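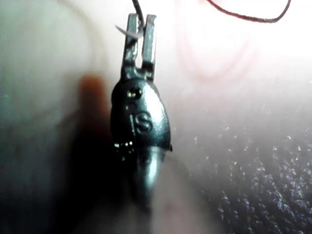
3.2 Nahtmaterial und Knotenfestigkeit am Übungspad

Die Literatur zum Nahttraining behandelt das Übungspad gern als gleichwertigen Ersatz für Gewebe. Wir halten das für voreilig. Lehtinen und Stępień berichten von 904 Einzelknoten auf Pads des Typs Pindent und werten einen Knoten als gelungen, sobald die Wundränder anliegen. Ob er unter Zug hält, wurde nur bei 90 davon geprüft, und nach welchen Kriterien diese ausgewählt wurden, bleibt offen. Auch Salminen, der mit 1531 Knoten die größere Serie vorlegt, trennt nicht zwischen dem Sitz des Knotens und der Länge der Fadenenden.

Gerade die Fadenenden verdienen mehr Aufmerksamkeit. Ein kurzes Ende mag ordentlich aussehen, sagt für sich genommen aber wenig über die Sicherheit des Knotens. Abbildung 4 zeigt einen fertigen Knoten aus schwarzem Faden über einem kurzen, waagerechten Schnitt. Ein kurzes, gewelltes Ende liegt entlang der Schnittlinie, während der lange Faden in weiten Bögen zur gebogenen Nadel führt. Nach den Bewertungsbögen von Lappalainen wäre eine solche Naht vermutlich mit der vollen Punktzahl versehen worden – ohne dass jemand daran gezogen hätte.

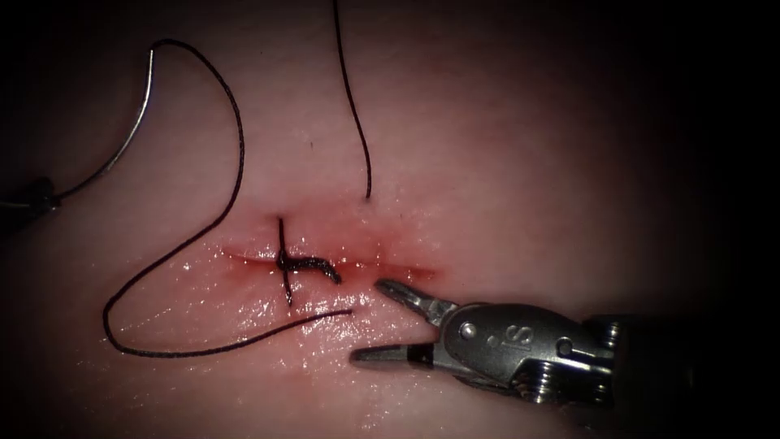 Abb. 4: Geknüpfter Einzelknoten auf blassrosa Übungspad, Nadel noch am Faden.

Hinzu kommt die Rötung um den Schnitt. Sie lässt die Übung realistischer wirken, und Çetinkaya führt den optischen Eindruck sogar als Argument für die Übertragbarkeit an. Uns überzeugt das nicht. Farbe ist kein Maß für Reißfestigkeit, und die Oberfläche allein verrät nichts darüber, wie tief der Stich gefasst hat. Bevan hat denselben Einwand bereits gegen das Vorgängermodell Drurnent erhoben, blieb allerdings eigene Zugversuche schuldig.

Wir werten im Folgenden deshalb Randschluss, Stichtiefe und Halt unter Zug getrennt aus. Ein Gesamtwert wird nicht gebildet.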